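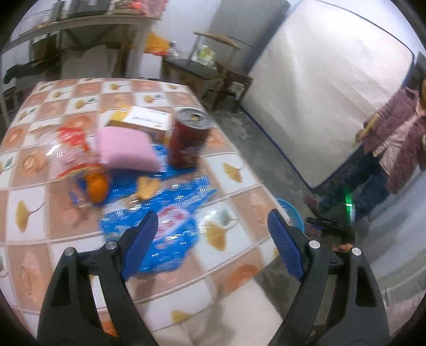 One buyer in Te Moana wrote to ask whether the ginkgo cloth would lie flat straight out of the packet, as her last one kept its fold lines for most of a winter. It will, given a day or so. Spread it out in a warm room with the printed side up and smooth the creases toward the edges with your hands. Do not iron it.

Ginkgo Check Tablecloth, glossy finish
Item 3249
Made for Flondutitz by Grodent

The pattern is a large check in peach-orange and white, with pale lines between the squares. Mustard-yellow ginkgo leaves with thin dark stems are printed on the white squares. The peach squares have softer round and shell-like designs. Leaf sizes vary across the cloth, and some leaves have a gray-green or pale green shape with them.

The surface is shiny and wipes clean. It is meant for everyday tables where people eat snacks, peel fruit, open packets and leave things lying about. Crumbs brush off dry. For juice or sauce, use a damp cloth and a drop of dish soap, then dry with a towel so the gloss does not streak.

Sizes

The cloth is sold by the length from a roll 54 inches wide. The most common order is 102 inches, which suits a table that seats 8 with a drop at both ends. Shorter lengths are cut to the inch. For a round or oval table, order the full length of the table plus the drop you want at each end, and trim it at home with sharp scissors. The edge does not fray and needs no hem.

Please measure before ordering. Cut lengths cannot be returned unless there is a fault in the print or the surface.

Care

Wipe only. No washing machine, no dryer, no bleach.
Use a mat under hot pans and dishes.
Store rolled, printed side out. A cardboard tube works well.
Ballpoint ink should be wiped off right away - once dry it may stay.
Newsprint and cheap colored packaging can leave a mark if they are left on the cloth damp.

Goes with

The Cevodard table pad fits underneath and stops the cloth from sliding on a polished top. It comes in the same width and is cut to the same length if you order both together. Plain peach seat pads are sold in packs of 2.

Delivery

Lengths up to 60 inches are sent folded. Anything longer goes out on a tube at no extra charge. If you would like a shorter length on a tube as well, write "tube" in the order notes.

The next roll of this pattern is due in October. Lengths cut from different rolls may differ a little in shade, so order everything for one room at the same time.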